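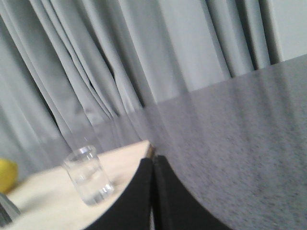
3.2 Window coverings and sleep in the Asmont rentals

The second part of the survey dealt with what people hang over their bedroom windows. We had not planned much space for this. In the pilot round the tenants kept bringing it up, so it went into the main form as its own block.

Households were recruited in two places, Starnport and Asmont. 100 forms went out, split evenly. Returns were better in Asmont, where the mail slots are inside the building. Forms with no answer in the curtain block were dropped from this section but kept for Section 3.1 (noise).

Tenants were asked what covers the window, who put it up, and whether it is closed at night. Three types of covering are used below: thin fabric, lined fabric, and blinds or shades. Bedsheets and towels were coded as thin fabric. Cardboard got its own note and is not in the tables.

Figure 4. Gray fabric curtain, hanging in long folds.

Thin fabric was the most common answer in both towns. Most of it came with the apartment. Tenants who had bought their own were more likely to have something lined, and more likely to say they closed it every night. Not a surprise. What we did not expect was how many people with lined curtains still complained of light, mostly at the sides and along the top where the rod stands off from the wall. A wider curtain would fix some of this, a rod with returned ends would fix more. Several tenants said the lease does not let them drill.

Street lighting matters here. The Sotomayor Avenue side of the Asmont buildings faces the newer lamps, the courtyard side does not. Tenants on the avenue side reported going to bed later and waking earlier, but they also have the bus stop, and with this sample the two can't be pulled apart. See the noise scores in 3.1 for the same buildings. We tried leaving out the ground floor and the pattern held, weaker.

Light readings were taken in 40 bedrooms over the August visits. One reading at the pillow, curtain closed, lamps off, after full dark. Readings with a hallway light on were repeated. Rooms with lined fabric were darker than rooms with thin fabric, and the spread inside each group was large. Color made less difference then weight. Some pale lined curtains did as well as dark ones, and a few dark unlined ones did badly.

Blinds were the odd group. Only 11 of the measured rooms had them, and most were missing slats or would not close all the way. We report them but would not lean on the number.

Heat came up too. August is a bad month to ask anyone to keep a window covered, and nearly all the thin fabric group said they slept with the window open and the curtain pushed back. So the closed-curtain reading is not what these people sleep in. It tells us about the fabric, less about the night. A winter round was planned for Starnport and is on hold.

Laundering: asked but mostly skipped. Those who did answer washed once a year or less. Two forms mention lining that shrank and left a gap at the bottom, worth a proper question next time.

The Sornine sleep scale was filled in by the adult who uses the bedroom. Scores were lower (worse) in the thin fabric group, with a good deal of overlap. After adjusting for age and shift work the gap between thin and lined got smaller but did not go away. Shift workers were the only group where closing the curtain during the day made a clear differnce, and they were also the ones most likely to have paid for their own. Direction of effect is open. People who sleep badly may go out and buy better curtains.

Rod type, window size and rent level are taken up in 3.3.

This site uses cookies to improve your reading experience. By continuing to browse you accept our cookie policy. Accept | Manage settings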